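Visit report: robotics open day at Vadthorpe

A group of us from the Brullumholm evening club went over to the Vadthorpe college open day in February. The club has been building small arms for two years and most of what we do happens on a bench, with blocks and bottle tops. Vadthorpe runs a student project on household tidying, and we wanted to see how they set it up and what it costs them.

We arrived at 9.30 and signed in at the desk in the main building. The robotics rooms are on the second floor, at the back, and the signs stop at the first landing, so allow a few minutes. Coffee was free until eleven.

The course

The course takes 35 students over two terms. In the first term they work in pairs on a fixed arm. Each pair has a Hauser controller, a power supply and a box of printed parts, and they are marked on getting the arm to pick up a peg and put it down again in the right hole. We watched three pairs at this. One arm did it every time while we stood there. One kept dropping the peg short, and the students were changing a value, running it again and writing the result in a paper log. The third pair had their cover off and were looking for a loose wire.

In the second term the class splits up. Some enter the regional sorting competition, which Vadthorpe has been in for four years without a place. The rest join the tidying project, and that was the part we had come for.

The workshop

Aurelia Wieser, who teaches the second term, took us round the workshop next. There are 13 printers along one wall. Most of the parts for the project are printed in black Plitex, a slightly flexible filament the college buys by the case. She passed round a cracked finger link from last year. It had split along the layers at the pivot hole, and this year's design has more material there and is printed lying flat. Our own links break in the same place, so we took a note of the print settings.

The finger pads are a separate part and are swapped when they wear. A set takes a student 30 minutes to fit the first time and much less after that. We asked about glue. They don't use any now, having found that it picked up fluff.

The budget for the project is 3,000 a year, and most of it goes on motors, filament and small fixings. We were surprised by how little is spent on computers. They use what the college already has.

The tidying project

The students work with hand-held grippers. A person holds one and moves things about with it, a camera records what it does, and the recordings are used to teach an arm the same job. We had read about this but none of us had tried it. The work is done in furnished rooms — beds, shelves, covers and cushions — and the students choose small things to pick up from whatever would be lying about at home.

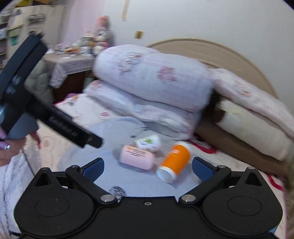 A gripper with its blue pads open over the bedspread, with the small items for picking up in front of it.

Soft surfaces came up again and again in the talk afterwards. On a bench you can bring the fingers down until they touch and then close them. On bedding the surface gives way, and round objects roll into the dip. The students said they had spent most of the autumn on tables and had to learn the grip again when they moved on to beds. They now approach low and from the side, and close slowly.

Two of our members had a turn with a spare gripper in the workshop. It is lighter than it looks and the squeeze is easy, but the wrist gets tired. Students swap over often for that reason and do no more than an hour at a stretch.

Each recording is checked by a second student before it goes in. Anything where the hand goes in to help is thrown out. We asked how many are lost that way and were told it depends a lot on who is holding the gripper and how late in the day it is.

Questions we still have

We did not see the arm itself run on a bed. It was booked by the competition group until four and our minibus left at 3.15. Wieser has offered us a second visit in the summer term, when the tidying group give their end-of-year demonstration.

We also forgot to ask how long the pads last on cloth compared with a bare table. Someone should write and ask before we order any pad material.

For those going next time: parking is at the lower gate, the canteen shuts at two, and the workshop is cold — bring a jumper. The Plitex print settings are in the club folder, along with the sketch of the new link.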